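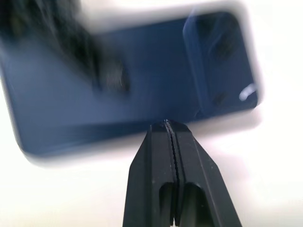 Issue 5, page 2

A visit to the packing rooms at Lanmont

In June our group went to see the open day of Clisteo, at their site in Lanmont. I had expected big halls and much noise. The part that stayed in my mind was a quiet room on the first floor, where they study how a telephone goes into its box and how it comes out again.

We were received with coffee at nine in the morning, in the old Lecomte building. The coffee was weak but there were good biscuits. Then we received visitor badges and a short talk about safety, and we went up by the stairs.

I must confess that before this visit I never thought about the box of a telephone. I open it, I take the telephone, and the box goes into a cupboard for years. At Clisteo they told us that the box must do several jobs. It must hold the telephone so that the glass does not touch anything hard, it must be small, and the lid must come off slowly but not so slowly that the customer gets angry. They have a word for this slow movement, which I unfortunately did not write down.

The parts are simpler than I believed. There is a base, a lid, and a white moulded tray with a raised place in the shape of the telephone. The dark blue telephone was taken out and put on the table beside its tray, and the white box parts came after it in a row. A second box, with an orange telephone printed on the lid, lay further back near a pair of scissors with red handles. I liked to see everything apart like this. At home one sees only the finished thing.

The back of a telephone is the difficult side, we heard. The cameras stand higher than the rest, so the tray must leave room for them, and a glossy back takes every mark. In the next room they showed us old trays on a shelf, more than 300 of them, some made for models that never came to the shops.

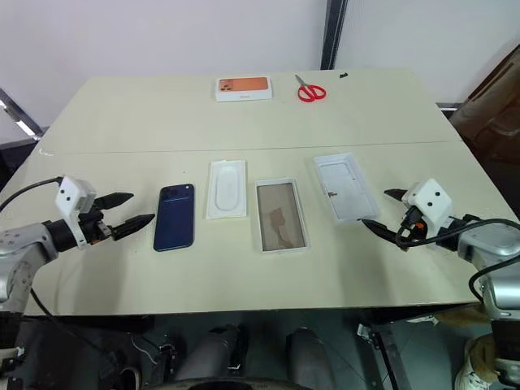 Brarnovside wrote to us after reading the first version of this report: "You are too kind to the box. I have kept mine for every telephone since my first one, and I have never needed any of them. A paper sleeve would be enough for me." I asked a similar question during the visit. The answer was that a sleeve was tried, and that too many telephones came back with damaged corners.

After the packing rooms we saw the store, which is large and cold, and then there was lunch — soup and bread, 800 portions prepared for the whole open day. The queue was long but friendly. For those who want to go next year, take the early group, as the stairs become crowded before noon, and bring a pullover for the store.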